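# Chapter 3: The Animal at the Front Desk

Every shelter has a board where it writes down how many animals came in this year. At the Zollside shelter the board said 1,796 by November, and somebody had drawn a small sad face inside the 9. You will be tempted to start with that number. Most students do, and most of them then write a paper on overpopulation, which is a fine subject and belongs to Chapter 7.

This chapter is about the form. When a person gives up a pet, they fill out a sheet of paper, and on that sheet is a line marked "Reason for surrender." The most common answer at Zollside is "moving." People, if you believe the forms, move constantly. They move in the week the puppy turns one and stops being adorable. One family moved, according to the file, to the address they already lived at.

It would be easy to call this lying, and the intake clerks sometimes do, usually on a Wednesday, when the vet is out and the phones are bad. Kwame Mensah spent two winters behind that desk before he started studying it, and he takes a kinder view. "Moving" is short. It fits on the line. "My mother died and the cat was hers and it hates me" does not, though he did once see it squeezed in sideways.

Mensah's interviews with 80 owners are the backbone of what follows. He asked them the same question three times: at the desk, a month later, and a year later. The answers rarely matched. Money turned up in the second round, usually a vet bill. Guilt turned up in the third, along with a surprising number of new dogs.

Before you read on, write down why you think people give up animals they love. Keep it to one line - the form allows no more - and put the paper somewhere safe. We will come back to it after Section 3.2, when Cempaka Pillai's work on return adoptions has had a chance to make you uncomfortable. Pens are better than pencils for this, as students have been known to edit. 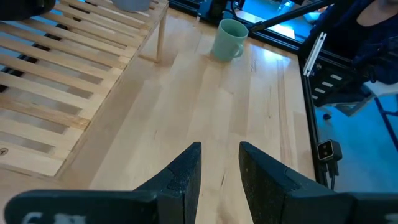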